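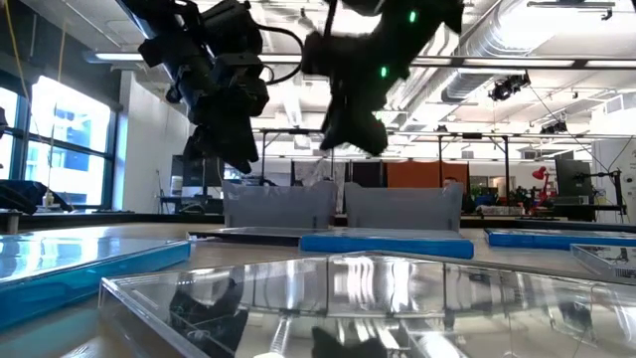 Ro-un Byun asked after the last session whether a strip of rough grass along a watercourse counts as a buffer if it was never sown. It does, provided it is left unploughed and takes no fertiliser or spray. The rest of this handout assumes that.

## Riparian buffer strips: notes for session 4

**5 February 2019**

A buffer strip is a band of permanent cover between cropped land and a ditch, stream or pond. It slows surface water, so that soil drops out before it reaches the channel. Phosphorus is mostly carried on soil particles and is held back with them. Nitrate is dissolved and moves below ground, so a grass strip does much less for it unless roots reach the water table.

### Width

- On flat ground with light soils, 4 metres is workable.
- On slopes, or where tramlines run downhill, allow 15 metres at the low corner. The strip need not be the same width all the way along.
- Water that has already gathered into a channel will cut straight through grass of any width. Deal with it higher up the field.

### Worked case: Tresen

The lower field at Tresen has 900 metres of ditch on its east side. With a strip 4 metres wide, the land taken out of cropping is:

900 × 4 = 3,600 square metres, or 0.36 hectares

Repeat the sum for the Kelo block using the map from session 2, and bring your figure.

### Establishment and care

Sow into a firm, fine seedbed and roll afterwards. Autumn sowing should be finished before October on heavy land. Cut several times in the first year to keep annual weeds down – after that, one late summer cut is enough, with the cuttings removed.

Do not use the strip as a headland for turning. Wheelings compact the soil and water will follow them to the ditch.

Reading: the Dendari drainage notes, sections 2 and 4.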